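Natanael Falcão had cleared returns at the Nildale depot for three years when Vullia put the arm in. Before that, six of them worked the table and talked all shift. Now he sat upstairs with a screen and checked its practice runs before they went down to the floor.

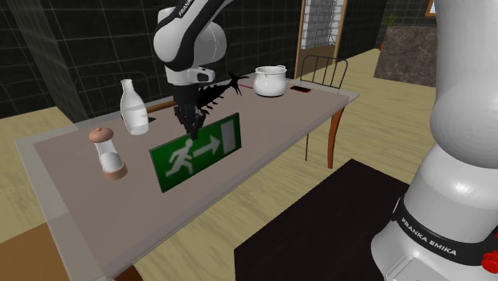
Benico brought him coffee at ten. Benico had moved to the loading dock in June and his back was bad again.

"Is it faster than us?" he asked.

"Not yet," Natanael said. "It did 175 yesterday. We did more than 400."

"So they'll bring us back."

Natanael marked the run as passed and opened the next one. "It doesn't stop for lunch," he said.

Benico drank the coffee himself – he had forgotten who it was for – and went back down.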